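Setting up the grippers for clothes

I run my fabric checks on Sundays, when the living room is free. Start with the arms powered down and wipe every fingertip with a dry cloth. Lint loves to hide near the base (I've pulled out whole fuzzballs!). Then power up, home both arms and open the Teris panel.

Set grip force to 33 to begin with and try it on something slippery like sports shorts, over a soft surface so the fingers can press down a bit without stalling.

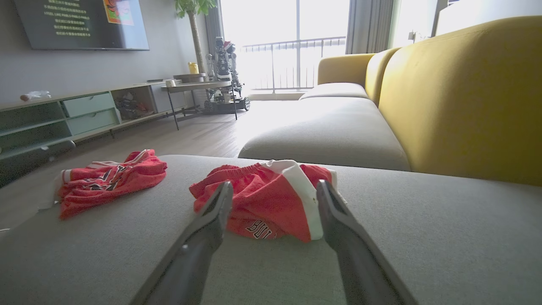
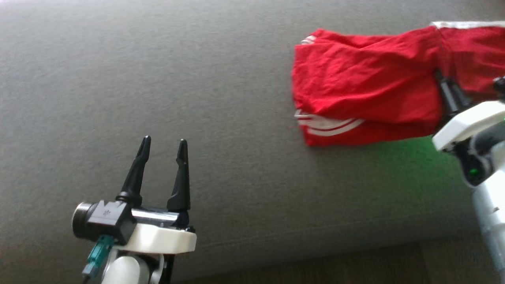 If the fabric slides out, go up two or three points and try again, but don't jump straight to the top, you'll just wear out the pads. My friend Bouchra Ramadan got 2494 grasps out of one set by being patient, and I'm at about 174 on mine, so I'm listening to her.

Next, check the cables. Swing each arm through its full reach and make sure nothing pulls tight at the connector. Save the profile, write the force value down somewhere and you're ready for towels.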